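Closet Storage and Hanger Sorting: Project Report
Nhi Ông, Home Systems Workshop, Tumesbridge

1. Background
The Ansari residence hall keeps spare hangers for residents at each laundry room. The project compared storage methods over 3 weeks in August. All work was done on a white surface.
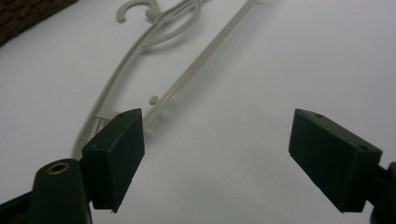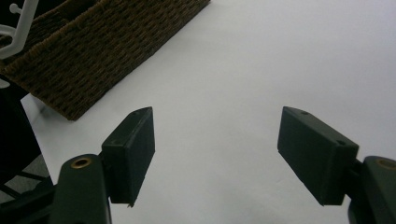
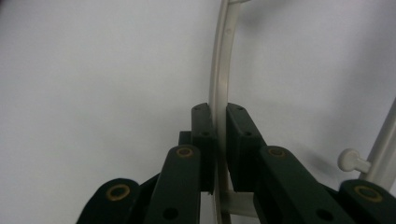
2. Method
A batch of 40 plastic hangers was sorted by hook shape and arm thickness. Each batch was stored three ways: on a rail, stacked flat, and upright in a basket. A run ended when the last hanger was put away.

3. Results
Stacking flat took the least floor space but gave the most tangles, mainly where a hook caught the arm of the next hanger. The rail gave the fewest. Basket storage was fastest to fill and slowest to empty.

4. Limits
Only plastic hangers were tested. Wire hangers from the Kerkunley hall were left out. Wall rails were not load tested.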